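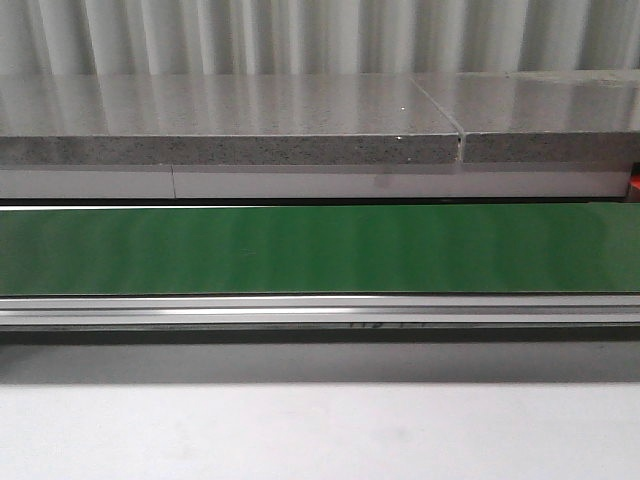 July report
By Inês Ramalho, program coordinator, Nindis Volleyball

The second half of the grant period went mostly to the youth squads and to finding enough court time for them. The main hall at Patrício was closed for floor work longer than the city had told us, so both under-16 teams trained at the Mestent school gym until the end of the spring term. The work on the entrance side at Patrício is still open. For the ticket and snack counter we have asked for a gray speckled top with a polished surface and thick, squared edges, like the two slabs in the photo, and the quote is with Gerd Eichhorn for approval. It is not charged to this grant.

Registration stood at 296 players when the season closed. The target in the agreement was 300. We lost a few from the under-14 boys when training moved to Mestent, which is a long bus ride from the east side of town. Salvador Bastos has called the families, and most of them plan to come back once we are in the main hall again.

Coaching: nine coaches took the level one course, and all of them passed. Qianru Ren joined as setting coach for the girls' program and works with each age group on a rotating basis. She has asked for a second ball cart and a target net. We would like to buy both from the equipment line, which is underspent.

Competition: the under-18 girls finished second in the regional league and lost the playoff to Ula in five sets. The under-16 boys had a hard year and ended near the bottom. Abelardo Cáceres will stay with that group, with more weight on serve receive in the preseason.

Spending is within budget except for transport. The away schedule was changed twice by the league, and we had to book 4 extra buses. We ask to move the unspent part of the referee line to cover them. Receipts are in the folder sent to your office.

Still open: the hall schedule for the fall, the replacement of the antennas on court two, and a physical therapist for match days. Gerd will send the hall schedule as soon as the city confirms it.

Recent items
Under-18 girls: playoff report from Ula
Level one coaching course: results
Summer beach sessions: sign-up and times
Bus times for Mestent gym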